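딸기 청 담그기 (냉장 2주용, 설탕 적게)

최종 수정: 2021-09-13
분류: 살림 > 저장식 > 과일청

급하게 적음. 작년 4월에 쓴 글이 너무 길다고 해서 다시 정리. 순서만 보고 싶으면 중간부터 읽으면 됨.

준비물
딸기 손질 후 무게로 2,392g. 꼭지 떼고 잰 무게임. 설탕 1.4kg 정도면 되는데 우리 집은 덜 넣는다. 레몬 2개. 열탕 소독한 유리병. 굵은소금 조금, 식초 한 숟갈.

설탕은 Naninel 백설탕 씀. 갈색설탕 써도 되긴 하는데 색이 탁해진다. 자일로스는 한 번 해봤다가 잘 안 녹아서 그 뒤로 안 씀. 꿀은 섞지 말 것. 향이 딸기를 다 덮음.

병 소독
찬물에서부터 병을 엎어서 넣고 끓인다. 끓는 물에 바로 넣으면 깨짐. 한 번 깨먹었다. 김이 올라와서 병 안쪽이 뿌옇게 차면 그 상태로 5분 더. 집게로 꺼내서 마른 행주 위에 바로 세운다. 엎어 놓으면 안쪽 물기가 안 말라요. 남은 열로 마르는 게 제일 빠름.

뚜껑은 오래 끓이지 말기. 고무 패킹이 늘어난다. 뜨거운 물에 잠깐 담갔다가 빼서 소주로 닦는 걸로 충분. Sunura 병은 패킹이 따로 빠져서 편한데 다시 끼울 때 방향 확인해야 됨. 거꾸로 끼우면 샌다. 냉장고 선반 한 칸 다 닦은 적 있음.

딸기 씻기
꼭지 붙은 채로 씻는다. 꼭지 먼저 떼면 물이 들어가서 싱거워짐. 큰 볼에 물 받고 식초 한 숟갈, 소금 조금. 딸기 넣고 1분만. 오래 담그지 않기. 손으로 살살 휘저은 다음 흐르는 물에 두 번.

물기 빼는 게 제일 중요하다. 체에 밭쳐서 30분, 그다음 키친타월 깔고 한 층으로 펴서 또 말린다. 겹쳐 놓으면 밑에 게 눌려서 물러짐. 선풍기 약하게 틀어놔도 됨. 겉에 물이 남으면 며칠 안 가서 거품 올라오고 곰팡이 핀다.

무른 거, 흰 솜털 보이는 거는 아깝다고 도려내서 쓰지 말고 버리세요. 한 알 때문에 병째 버린 적 있음.

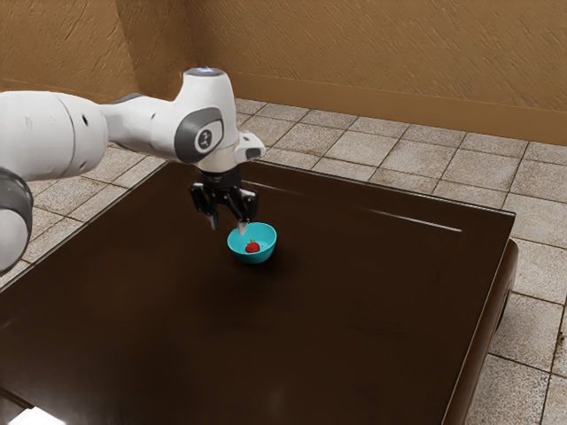
썰기. 작은 건 반, 큰 건 네 조각. 전부 같은 크기로 할 필요 없다. 절반은 1cm 정도로 깍둑 썰고 나머지 절반은 으깬다. 이렇게 해야 우유에 탔을 때 씹히는 것도 있고 색도 잘 나옴. 믹서기는 비추. 거품이 너무 많이 생기고 씨가 갈려서 텁텁해진다. 포크나 감자 으깨는 걸로 대충 누르면 됨.

설탕 섞기
원래는 1:1이 기본. 근데 너무 달아서 나는 6할쯤만 넣는다. 대신 오래 못 간다. 냉장에서 2주 안에 먹을 거면 6할, 한두 달 두고 먹을 거면 그냥 1:1로 하세요. 설탕 줄이고 오래 두면 술 됨.

설탕을 세 번에 나눠 넣기.
첫 번째는 으깬 딸기에 절반. 주걱으로 바닥까지 긁어가며 젓는다.
10분 두면 물이 흥건해짐. 그때 썬 딸기랑 설탕을 조금 남기고 다 넣음.
남긴 설탕은 병에 담고 맨 위에 덮는 용도.

녹이는 데 시간이 좀 걸린다. 여름이면 한 시간, 추울 땐 두세 시간. 빨리 녹이려고 불에 올리는 사람 있던데 그건 청이 아니라 잼이 됩니다. 중간에 두세 번 저어주면 알아서 녹음. 바닥에 서걱거리는 느낌이 없어지면 된 거.

레몬은 맨 마지막. 즙만 짜서 넣고 씨는 꼭 건져낼 것, 쓴맛 남. 껍질은 안 넣는다. 레몬 없으면 시판 레몬즙 세 숟갈. 신맛이 좀 있어야 딸기 향이 산다.

병에 담기
병의 8할까지만. 가득 채우면 넘친다. 진짜 넘침. 깔때기는 입구 넓은 걸로, 좁은 건 과육에 막혀서 속터짐. 입구에 묻은 시럽은 키친타월에 소주 묻혀서 닦고 남겨둔 설탕으로 위를 덮은 다음 뚜껑 닫기.

실온에 반나절 뒀다가 냉장고로. 한여름엔 바로 냉장. 하루 지나면 딸기가 위로 뜨고 시럽이 밑으로 가라앉는데 정상임. 깨끗한 숟가락으로 한 번 뒤집어 주면 된다. 침 묻은 숟가락, 물 묻은 숟가락 절대 금지.

먹는 건 이틀째부터. 사흘째가 제일 맛있었음.

딸기우유 비율
컵에 청 세 숟갈, 우유 200ml. 우유는 차가운 걸로. 청을 먼저 깔고 우유를 천천히 부으면 층이 생겨서 이쁘다. 탄산수에 탈 때는 청을 한 숟갈 더. 요거트에는 건더기 위주로 떠서 올리기. 시럽만 남으면 빙수에 뿌리거나 팬케이크에.

자주 묻는 거
냉동 딸기로 돼요? 됨. 완전히 녹이지 말고 살짝 언 상태에서 썰어야 물이 덜 나옴. 식감은 떨어진다. 전부 으깨서 만드는 게 나음.
거품이 생겼어요. 조금이면 저을 때 들어간 공기. 뚜껑 열 때 픽 소리 나고 시큼한 냄새 나면 발효된 거니까 버리세요.
색이 연해졌어요. 빛 때문인 경우 많음. 냉장고 안쪽에 두거나 병을 종이로 싸두면 덜하다.
얼려도 되나요? 네. 지퍼백에 납작하게 펴서 얼리면 부셔서 쓰기 편함. 세 달 안에는 먹기.

선물할 거면 작은 병에 나눠 담고 만든 날짜 꼭 적어주기. 받는 사람은 모른다. 설탕 줄였으면 그것도 같이 적고, 바로 냉장고에 넣으라고 말해줄 것.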